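Ryu Opens Wall Storage and Surface Line to Trade Buyers

Stallthorpe range covers pale plank walls, marble-pattern tops and wire organizers for small work areas

MESTERBERG, May 23, 2022 - Ryu, the maker of fittings for small workrooms and packing corners, today opened orders for its Stallthorpe range. The range is sold to shops, schools and studios that need a tidy work area in a tight space. It includes wall planks, worktops and wire storage, and buyers can order the parts together or one at a time.
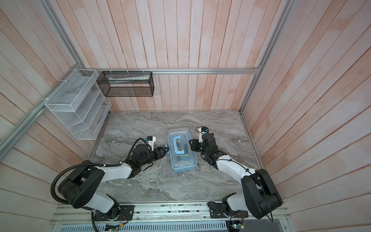
Stallthorpe wall planks are supplied in one finish at launch, a washed pink called Cendamberg. The paint is put on thin and unevenly, and no two boards come out the same. Set upright side by side, the planks let warm peach and salmon tones come through the pinkish white, and the gray marble pattern underneath carries veins of white, charcoal and pale brown. Darker finishes were tried in March and dropped after trade customers asked for something lighter.

"Most of our customers have one small corner to work in and they look at it all day," said Woo-jin Noh, head of product at Ryu. "They wanted a clear top and somewhere on the wall for the small stuff. We kept the parts list short so they could fit it out in an afternoon."

Storage in the range is wire mesh and hangs off the wall rails. Racks and baskets can be tied to a rail with ordinary zip ties, and moving one means cutting the ties and putting on new ones. Ryu sells the ties in bags of 100. Customers who already own mesh organizers can use those.
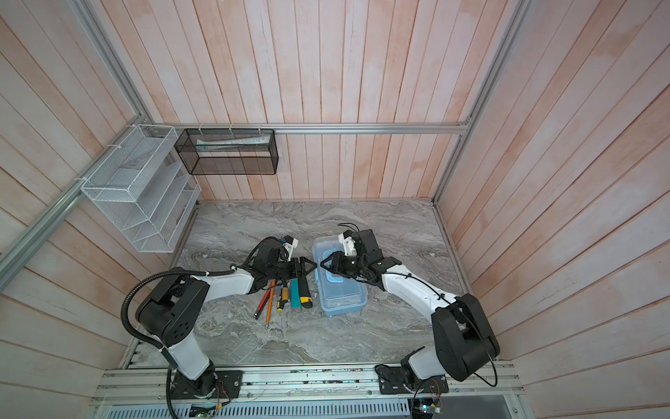
White wire-mesh rack with four angled compartments, and a black open-top mesh basket hung from the back rail.

The first production run is 700 wall sets, of which 230 are set aside for existing trade accounts. Orders ship from the Mesterberg warehouse. Worktops are packed flat and are sent separately from the planks, so buyers should expect two deliveries. Replacement planks can be ordered singly, though the color will vary from board to board.

All parts in the Stallthorpe range carry a 3-year guarantee. Price lists and finish samples are available on request from the Ryu trade desk in Mesterberg.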